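Can a Robot Really Fold a Towel?

Clundon School Robot Club, page for younger readers 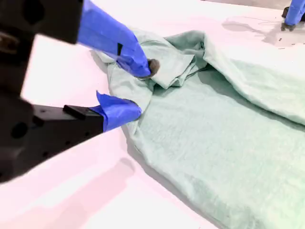

People like to say robots will soon do all our chores. Our club wanted to check. We spent a whole term on one chore, folding, and we still do ours by hand at home. Cloth is hard for a robot. A block keeps its shape when you grab it, but cloth bunches up, slides and hides its own corners. Look at the green cloth near the blue-taped fingers. It is gathered into folds, with one flap turned back on itself. Which part should the robot pull? You could guess quickly. A robot has to work it out from numbers, and it can be wrong.

How does it learn?

Our team is called Huvska. We moved the arms ourselves, over and over, and saved every try. By December we want 530 saved tries. The computer looks for patterns in them. Some people call this "teaching," but the computer doesn't know what a towel is, or why anyone would want one folded.

Is it any good?

Sometimes. Be careful with robot videos, though. A video may show the one good try and leave out the bad ones. When you watch one, ask:

How many tries did it take?
Was the video sped up?
Would it work with a different cloth?

We asked those questions about our own robot too. At the Clevitz Meet we got 3 good folds and 4 bad ones. Our poster lists all of them. One visitor said it would be doing laundry in 2 years. We wrote that on the poster as well, with a question mark after it.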